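Notes on biasing the Inona

Last updated 9 September 2021

I have had the Inona on the bench since February and have now put enough hours into it to write down how I set it up. For those who have not met one, it is a two-transistor fuzz with germanium parts in both positions, a voltage divider on the input side and an internal trimmer on the collector of the second transistor. The makers send it out with the trimmer sealed under a dab of varnish. Mine came off with a fingernail.

The usual advice is to set the second collector to half the supply, so 4.5 volts on a 9 volt supply, and leave it there. I do not find that useful with a bass. At half supply the waveform clips evenly top and bottom and the low string turns to porridge as soon as the neck pickup is on. A slightly higher collector voltage gives a lopsided clip, a touch less output and a clearer start to each note. I went up in small steps, playing the same two bars each time, and stopped when the decay began to spit.

Temperature matters more than any of this. Leakage in germanium rises as the part warms, and the collector voltage moves with it. I set the trimmer in a cool room and then played a set at Skolgate under stage lamps, where the pedal went thin and gated by the third song. I now let the box sit where it will be used and take the reading there.

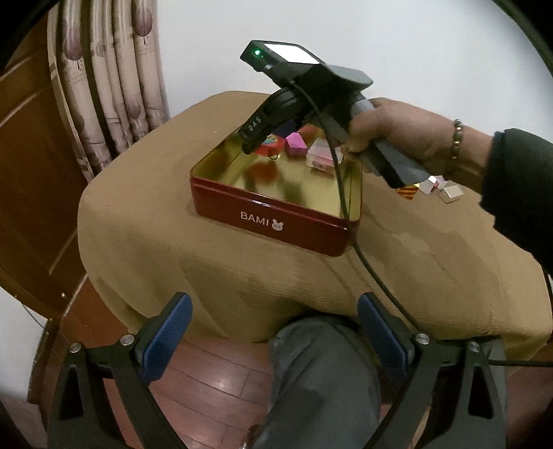
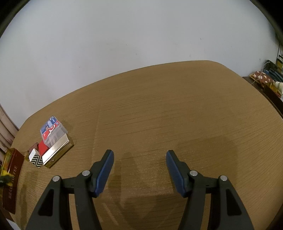 The order of the chain is the other thing people ask me for. A fuzz of this type wants to see the pickup directly. Put a buffered tuner in front and the volume control on the instrument stops cleaning up the sound, and the top end goes hard. Hildegard Wegener, who plays the other half of the low end in our lot, gets round it by putting a plain series resistor in a small box after her tuner. It restores some of the load but none of the inductance, so it is a partial cure. My own tuner hangs off the second output of the volume pedal and is out of the path altogether.

After the fuzz I run the Skomance, a clean blend with a high-pass filter on the wet side. The dry signal is split off ahead of the fuzz through a transformer, because the Inona will load down a passive split badly. Check the phase when you do this. The pedal does not invert, but the blend does on one side, and the first rehearsal sounded as though the speaker had been wired backwards. It took me most of an evening with a test tone to find it.

Power: use a battery or an isolated supply. This is a positive-ground circuit and will short a shared rail. A carbon-zinc battery has higher internal resistance than an alkaline one and sags a little, and I can hear the difference on held notes — Lena Borkowska says she cannot, and she has better ears than I do.

I still want to try a film capacitor on the input in place of the electrolytic. The parts are ordered.

Contact: Jadwiga Jabłońska, via the form on the About page
© Jadwiga Jabłońska. All rights reserved.
Back to top

This site uses cookies to remember your settings. By carrying on reading you agree to their use.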